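4.2 Bottle placement with the two fingertip sets

Claims for compliant fingertips usually rest on success counts, and we were not convinced that such counts say much about the fingertips. A bottle that ends up in the right place may have got there because the grasp was good, because the controller was forgiving, or because the rack wall pushed it upright on the way down. We therefore chose a task in which these causes can at least be argued about separately. One bottle of vinegar is to be put into a two-tier wire mesh rack while a bottle of dark soy sauce stays on the table to the left of it. The arm, controller and cameras were the same for both fingertip sets, the rigid Groston pair and the softer Lüthi pair, and only the tips were changed between blocks.
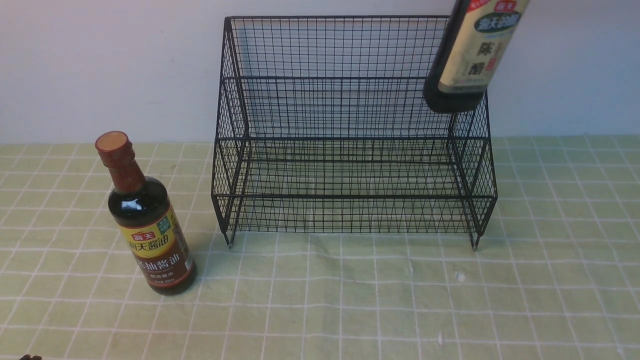 Each block consisted of 13 trials. The policy was the Sidcombe baseline, trained without any data from either fingertip set, and we did not tune it. A trial was scored as a success if the bottle stood unaided inside the rack after release and the soy sauce had not been touched. The Lüthi tips succeeded in 10 trials and the Groston tips in 10 as well. On the measure most often reported in this area, then, the two sets cannot be told apart, and we would be wary of any ranking drawn from blocks of this size.

The failures are more useful than the totals. With the Groston tips, all three were missed grasps. With the Lüthi tips, two were missed grasps and in the third the bottle turned in the fingers and met the top rail. A single slip is weak evidence, but it is the kind of fault that softer tips are supposed to prevent.

The wrist camera gives a close view of labels and of the ground just ahead of the fingers. It is less help in judging height over the rack, and the Pivard calibration routine did little to change that.

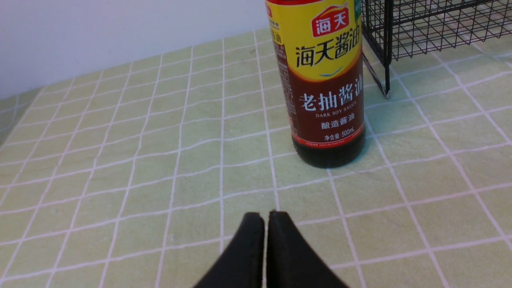
Could the head camera alone have done the job?
We suspect it could for the final approach, though we did not run a block without the wrist view and so cannot claim it.

A further difficulty is that the scoring rule looks only at the end state. Two bottles standing in the same spot count the same, whatever route they took. The mesh complicates matters, as its wires pass in front of the label and make small errors in the bottle's angle hard to read from the head view.
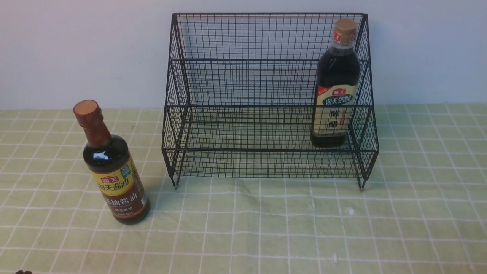
Figure 3. Head view: vinegar upright in the rack, towards its right side; soy sauce on the cloth to the left.

We also looked at the neck grasp itself. Holding a bottle by the neck leaves the heavy end free to swing, and any tilt at the fingers becomes a larger sideways error at the base. Both fingertip sets suffer from this. A grasp round the body would reduce the swing, but the fingers would then have to fit between the bottle and the side panel of the rack.

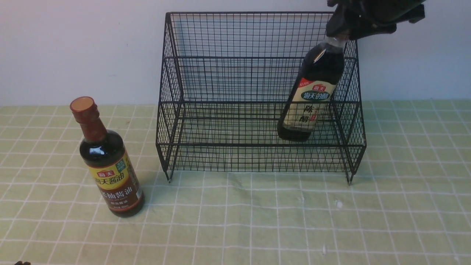

Source: authors' own recording, head camera.

For this reason we treat the tilt during lowering as the better measure, and we report it in the next section for every trial in which the bottle was picked up. Readers should bear in mind that one rack and one type of bottle were used throughout. We make no claim about lighter containers, wet glass or shelves with solid floors.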